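Burnholm Allotment Association - Frequently Asked Questions

**Who may apply for a plot?**

Any adult resident of Burnholm or Brenar may apply. Applications are handled by the Lettings Secretary, Corina Pîrvu, and are placed on the waiting list in order of receipt.

**What size are the plots, and may I have more than one?**

Full plots and half plots are let. No household may hold more than 2 plots at any time.

**When is rent due?**

Rent is payable in October for the year ahead. Tenants who have not paid within 16 days of the invoice will receive a written reminder - after which the tenancy may be ended.

**May I sell what I grow?**

Plots are let for household use. Surplus produce may be given away or brought to the exchange table on Friday, from 4 pm. Tenants should bring produce in a basket or tray and take the container home afterwards.

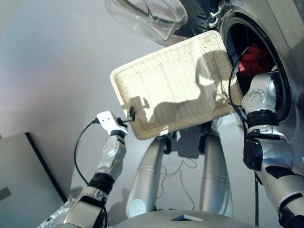
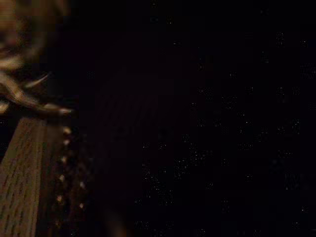 **Are sheds and greenhouses allowed?**

One shed is permitted on each full plot, with the written consent of the Association. Please send a simple drawing showing where it will stand. Concrete bases are not permitted.

**May I store water?**

Yes. Each plot may have one tank holding no more than 1000 litres, fitted with a secure lid. Hoses may be used to fill tanks but must not be left running unattended.

**Are bonfires permitted?**

Bonfires are not permitted between April and September. At other times, only dry plant waste from the site may be burned.

**Whom should I contact about a broken lock or gate?**

Please report the fault to the Site Manager, Pankaj Rawat, giving the name of the gate and your plot number.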